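Test Technician, Gripper Evaluation (fixed term)

Sawatzky, Soft Goods Handling Group
Location: Durner site, Building 2
Reports to: Huguette Beaudoin, test lead
Reference: 614
Term: 14 months, full time, start in May

The position

Sawatzky tests end effectors and wrist cameras on household textiles, footwear and other items that fold, stretch or slip. The technician will run side-by-side trials of two parallel-finger grippers, the Brusholm and our in-house Rullumix, on the same arm and under the same controller settings. Results go to the design group, which will use them to set finger geometry and grip force limits for the next hardware revision.

Duties

Set up and reset test objects between runs according to the written layout for each task.
Mount and swap grippers and fingertips. Repeat the hand-eye calibration after every swap.
Run teleoperated and scripted grasps, 30 per object and gripper combination, and log each as held, slipped, dropped or missed.
Review wrist camera recordings and mark the time of first contact, closure and release.
Record where on the object the fingers closed. For fabric pieces, note whether the grip gathered the material or took it flat.
Report occlusion problems. Close-range views in which the held item covers most of the workspace are a current concern, and we are comparing two lens options and three mounting angles.
Inspect finger pads for wear and replace them on schedule.
Keep the object inventory current. The set stands at 545 items, including shoes, insoles, laces, towels and gloves.

Required

Two-year technical degree or equivalent shop or lab experience.
Ability to follow a test procedure without improvising, and to write down deviations when they occur.
Basic scripting, enough to edit a configuration file, start a run from the command line and read an error log.
Comfort working next to a moving arm within posted safety limits. Training on the stop circuit is given in the first week and must be passed before unsupervised work.
Able to kneel, bend and lift 30 pounds. Many of the tasks are set up at floor level.

Useful but not required

Camera calibration experience.
Experience with force or torque sensors.
Prior work in textile, apparel or footwear testing.

Hours and conditions

Core hours are 9:00 a.m. to 3:00 p.m. The remaining hours may be arranged with the test lead. Trials are run in furnished rooms as well as at the bench, and lighting and floor surface vary by task. Closed shoes are required. There is no night work. The position is hourly and includes paid leave and health coverage. Extension past the fixed term depends on the hardware schedule and is not guaranteed.

How to apply

Send a resume and one page describing a test you ran, what you measured and what went wrong with it. Put the reference number in the subject line. Applications go to Cameron Chisholm in the Durner site office. Selected applicants will be asked to come in for a two-hour practical session covering a gripper swap, a calibration and a short logged run.
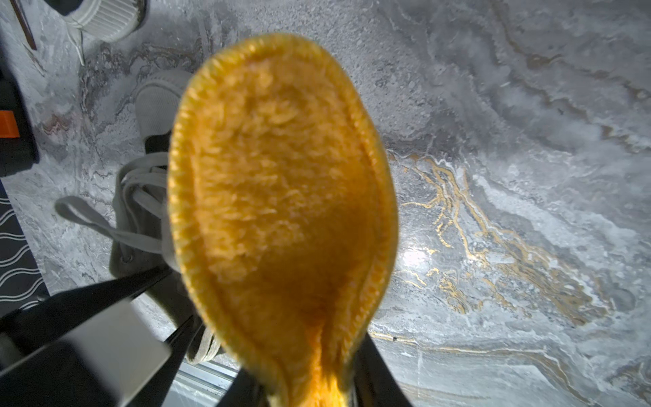 Wrist camera view: plush fabric piece gripped at its gathered end, sneaker behind.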